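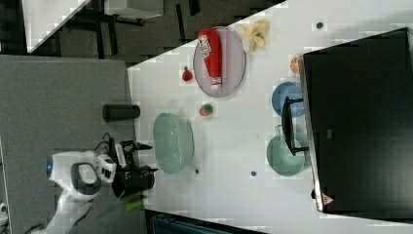
March 3, 2023

Quick one, I have to be out the door soon. Kitchen stuff is still all over the white table and I'm sorting it in bits. Dish rack stays. Bananas need eating, strawberries too (banana bread? maybe tomorow). The lavender plate is my favorite, Geert Bakker gave me 2 of them when he left Calleck and I've broken one already. Sorry Geert.

Mint green bowl, keeping. Little blue bowl, keeping. The red squeeze bottle needs a shelf and I dont have a shelf. Teal pot goes down low once the cupboard door is fixed, 3 screws missing, Bevley had none the right size.

Plates next. Then the drawer of lids, ugh.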